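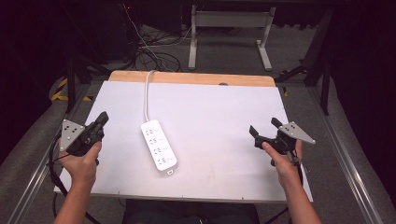
Clelinstead community battery: where things stand

It has been a long old spring for those of us following the battery at the former Madia brickworks, so it is a real pleasure to write with proper news. Planning consent has come through, the grid connection offer has been signed, and the contractor, Pamix, expects to be on site by November if the ground stays reasonably dry (anyone who has walked the dog past the old clay pits in winter will know why we mention it).

For those who have joined the mailing list since our last issue, the scheme is a 4-megawatt battery on the flat part of the yard, behind the kiln sheds. It will fill up when the wind turbines on Caruso Hill are making more than the local lines can carry, and give the power back in the early evening, when everybody gets home and puts the tea on. At the moment the turbines are simply told to stop on those gusty nights, and it has always seemed a great shame to us.

We had around 70 people at the drop-in at the village hall, a lovely turnout for a wet evening, and the questions were good ones. Noise came up most. The cooling fans will face the railway embankment, and the planners have asked for a timber acoustic fence along the lane side as well. Lorries will come in by the quarry road and won't use Church Street at all, and there will be no deliveries during the school run. The footpath stays open throughout, though it will be moved over by a few yards while the cable trench is dug.

The share offer is still being drawn up. The smallest holding will be £60, and we hope that puts it within reach of a good many households. Please don't send any money yet! The offer document has to be finished and checked first, and everyone on this list will get a copy by email, or through the letterbox if you have asked for paper. If your address has changed, do drop a note into the box at the library by the 28th of next month.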